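24. Oktober 2022, Werkstatt Otport

Weiter mit den Dell-Towern aus der Lieferung Hosar. Gehäuse Nr. 217 liegt seitlich auf dem Profiltisch, Deckel ab. Inventarnummer steht noch nicht in der Liste, bitte nachtragen. Jenine-Vorlage für das Protokoll ist wieder die alte Fassung, Spalte "Sockel" fehlt dort.
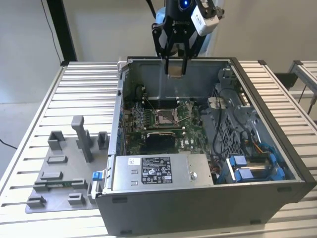 Tower 217, offen, CPU-Sockel leer. Netzteil und Laufwerkskäfig noch eingebaut.

Reihenfolge für die Zerlegung wie im März festgelegt: erst Kabel, dann die Laufwerke an den blauen Trägern, dann Netzteil, Board zuletzt. Die blauen Riegel nicht hebeln, bei den letzten Geräten sind 4 davon abgebrochen. Ersatz über Prins, kommt in Beuteln, Lieferzeit unklar.

Vor dem Ziehen der Laufwerke die orangen und gelben Leitungen zur Seite legen, die laufen dicht daneben. Die schwarzen Kabel über dem Käfig ebenfalls.

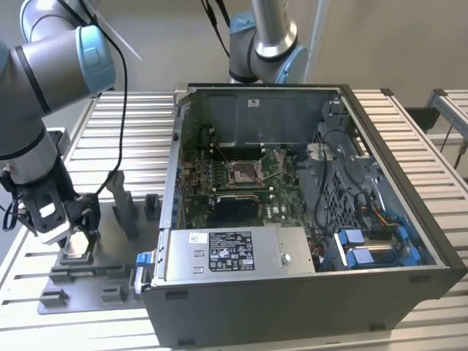

Netzteil: Typenschild abschreiben, bevor es in die Kiste geht. Der kleine weiße Aufkleber links davon kommt auch ins Protokoll, Text bitte vollständig.

Sockel: Pins unter der Lupe prüfen, Ergebnis in Spalte "Bemerkung", solange die richtige fehlt. Danach Schutzkappe drauf. Kappen liegen in der Schublade unter der Waage.

Stand Gesamtliste: 1.463 von 2.000 Teilen erfasst. Speicher und Karten zählen einzeln, Schrauben nicht.

Offen:
Etikettenrolle nachbestellen
Lupe, Lampe flackert
Aufnahmeplatte neben dem Gehäuse beschriften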